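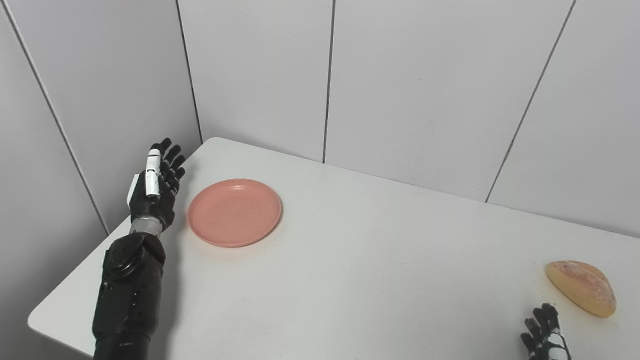
What is a vertical slice in video game development?
A vertical slice is a short, playable section of a game in which every major part – art, sound, controls, rules and menus – is brought close to the quality planned for release.

Vertical slice (video games)

A vertical slice is a piece of work made during the development of a video game, usually towards the end of pre-production. It shows a small portion of the game at or near its final standard. The name comes from the image of a layered cake: a cut made from top to bottom passes through every layer, while a cut made from side to side passes through only one.

Purpose

Studios use a vertical slice mainly to show a publisher or investor what the finished game is meant to be like. It is also used inside the team to test whether the planned art style, tools and working methods can produce the game at an acceptable cost. A slice that takes three months to build gives a producer some basis for working out how long the rest of the content will take, although the first section of a game is nearly always slower to make than later ones.

Many publishing contracts list the slice as a milestone, with a payment due on approval. If it is rejected the studio may be asked to revise it, or the project may be cancelled.

Difference from related terms

A prototype tests a single idea and is often made with placeholder art. It is normally thrown away. A horizontal slice covers most of the game's features or levels at a rough standard, so that the overall shape can be judged. A demo is made for players and may be released to the public. The same material can serve as both vertical slice and demo, but a demo generally needs clearer instructions and more testing on different hardware.

Contents

There is no fixed length. Most slices can be played through in less than half an hour. A typical one for an action game contains one finished area, the main character with a limited set of moves, a few enemy types, sound effects, some music and a working interface. In puzzle and strategy games the slice may instead be a single match or a group of levels taken from the middle of the game, where the rules are already in full use.

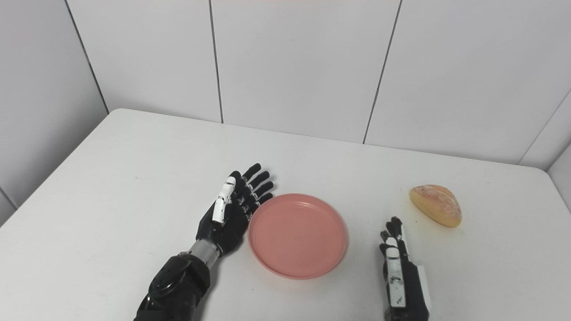
Example: Skilstead

The puzzle game Skilstead, by the small studio Rasby, was pitched with a slice made up of 23 levels. The designer, Guðlaug Bergmann, left out the opening tutorial and began at the point where all the main rules had been introduced. Written instructions on a loading screen took its place. The programmer, Grímur Kirkegaard, kept the level loader and save system from the slice and rewrote most of the remaining code during production.

The slice was finished in February and shown to the publisher Karpenko, which asked for changes to the colour scheme and the hint system before approving it. A shortened version was later offered as a public demo and was downloaded 3828 times in its first week. Players left 700 written comments, many of them about the missing tutorial, and a new one was added for release.

Criticism

Some developers object to the practice. Polishing one section early can mean finishing art and sound for rules that later change, and the work then has to be repeated. Code written in a hurry to meet the milestone may stay in the project and cause faults later on. Open-world and simulation games are also hard to represent in this way – much of their appeal depends on systems that only work together over many hours of play.

See also
Alpha build
Game design document
Greyboxing
Guvum (game engine)
Milestone payment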